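Why Do Bowls Shine?
Pendovora Kids, Kitchen Corner
19 July 2018

Next time it's your turn to help with the dishes, stop a second before you put the bowl away. Run a finger around the inside. Smooth, right? Almost like glass. There's a good reason. It pretty much IS glass, a very thin coat of it, and it's called glaze.

First, the mud part

A ceramic bowl starts out as clay. Clay is soft, sticky stuff dug out of the ground. You can squash it, roll it, press it in a mold or spin it on a wheel. Then it dries. Dry clay looks finished but it's not, drop it in water and it goes back to mush. No good for soup.

So into the kiln it goes. A kiln is an oven, but way hotter than the one at home. Your oven does cookies. A kiln can melt some metals! All that heat changes the clay for good. It can't turn back into mud after that.

Then the pretty part

Patterns can be painted by hand, stamped, or put on with a kind of sticker that melts in. Lots of bowls have small shapes that repeat over and over. Flowers, diamonds, stripes, leaves. Look how the brown flowers and diamonds go around in curved rows, inside the bowl and on the outside too. The pattern stops before the bottom and leaves a plain band.
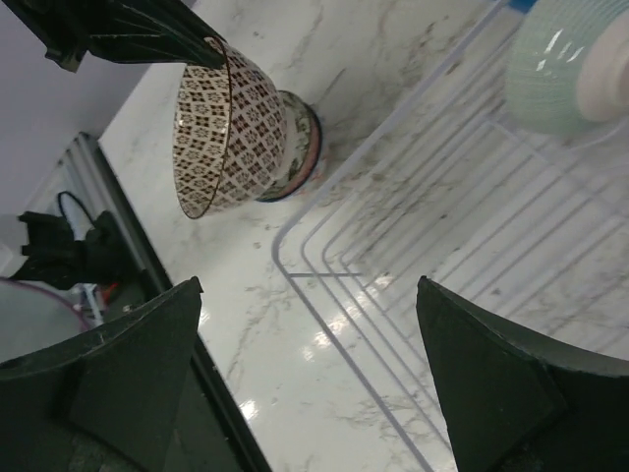

What a rack is for

After washing, a bowl has water on it. Set it flat on the counter and some gets trapped underneath. A wire rack has gaps, so drips fall through and air gets in. Tip the bowl so water can't make a puddle in the middle. Don't jam them all together ethier, bowls that bang get chips.

A chip is a spot where the glaze broke off. You can feel it, kind of rough and scratchy. Tell a grown-up, chips can be sharp.

Back to the shine

Glaze goes on as a runny mix, a bit like thin paint. It has tiny bits of ground-up minerals in it, the kind glass gets made from. In the kiln they melt and spread, then cool down hard. Now the bowl has a smooth coat, easy to wipe. Smooth things bounce light back in one direction, so a lamp on the ceiling shows up as bright white marks. If the surface curves, the marks go wavy. The pale green bowl has them on top of its rings of little white dashes. Even the black rim has a thin line of light on it. 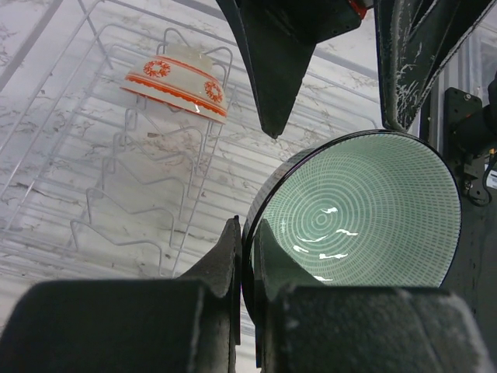

Jorkaris wrote in to ask: if glaze is glass, how come my cereal bowl isn't see-through? Good one. The glaze might be clear, but there's thick clay behind it and light can't get thru that. Some glazes have color mixed in too.

Try it: take a shiny bowl and a dull one, unglazed if you have it, like a plant pot. Hold a flashlight over each for 3 seconds. Which one has a bright spot? Move the light. Does the spot move? Draw what you see.

Words to know: clay, kiln, glaze, rim, chip.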